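Two-level counter, toaster on the upper part – crumbs and edge cleaning

Lyle Yazzie
Posted July 15, 2018
Rental kitchen, beige counter with a raised ledge running diagonally between the main section and a lower section on the left. Rounded front edge. Toaster lives near the two white poles. I want a cleaning routine that deals with the ledge corner and the underside of the front lip. Surface material unknown, the lease only says "counter, light."

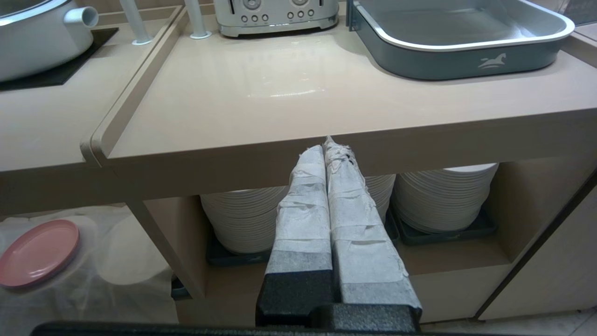 pascual_row
Start with the material before picking a cleaner. Solid surface and laminate both come in that color and both can have a rounded front. Look for a seam underneath, or ask the landlord for the original paperwork. Until then use dish soap and warm water.

Lyle Yazzie
Landlord has no paperwork. The kitchen was put in by Eltetia, and they no longer answer the phone.

edgeband
Eltetia did both types. My unit in the Jundby building has one of theirs in laminate, my sister's is solid. Tap test is useless. Feel along the back of the lip with a fingernail. If there is a step where the top sheet stops, it's laminate.

pascual_row
Agree on the step, disagree that it settles anything. Some solid tops have a built-up edge with a glue line you can feel.

edgeband
A glue line is flush if the shop sanded it. Theirs were sanded.

mtorr
On the routine itself. Crumbs collect against any raised ledge, and wiping toward it packs them in. Wipe away from the ledge, out to the open counter, then forward into your hand or a dustpan. For the inside corner I use a soft nylon brush, the 3/4 inch kind sold for trim paint. Dry brush first, damp cloth second. Reversing the order makes paste.

Lyle Yazzie
Brush works. I had been doing it damp first.

edgeband
For the underside of the lip, wrap a cloth over two fingers and run it end to end in one pass. Drips travel around a rounded edge and dry underneath. Do it weekly. If you leave it for a month you will be scraping, and on laminate scraping can lift the edge.

quillan
Weekly is excessive. I do mine every 41 days or so when I do the range hood filter, never had a buildup.

edgeband
Do you cook?

quillan
Soup, mostly. Fair point.

mtorr
Toaster placement matters more than the cleaner. Crumb tray out every seven days if it gets used daily. Unplug, let it cool, slide the tray out over the sink, no shaking it upside down. Shaking moves crumbs into the lever mechanism. Mine started sticking after a year of that.

pascual_row
The manual for my Ernham says to invert it gently. I have done so for years with no effect on the lever.

mtorr
Gently is doing a lot of work in that sentence. Tray first, then whatever you like.

Lyle Yazzie
What about a mat under it? I was looking at silicone.

pascual_row
No mat. Crumbs go under the mat, moisture goes under the mat, and you lift it half as often as you should. A bare counter shows you what needs wiping.

edgeband
I use one. 13 inches deep, lip on all sides, goes in the sink with the dishes. It also protects against heat if the counter is solid surface – repeated warming in one spot is what you want to avoid there. Toaster feet give some clearance but I wouldn't count on it.

quillan
+1 for mat. Get one close to the counter color or you will hate it.

mtorr
One more item, the bases of the poles. Any flared ring on a counter holds grime at the joint. Cotton swab with dish soap, then a dry one. Don't flood it, you don't know what is sealing the bottom.

Lyle Yazzie
Checked the back of the lip tonight. There is a step, very small, along the main section. Could not find one on the lower left section. Are mixed materials possible?

edgeband
Possible. More likely the lower part was replaced, or the step is filled with old drips. Clean it and feel again.

pascual_row
Or it is a glue line.

Lyle Yazzie
Will clean it and check again. Soap and water on both in the meantime. Ordering the brush and one mat.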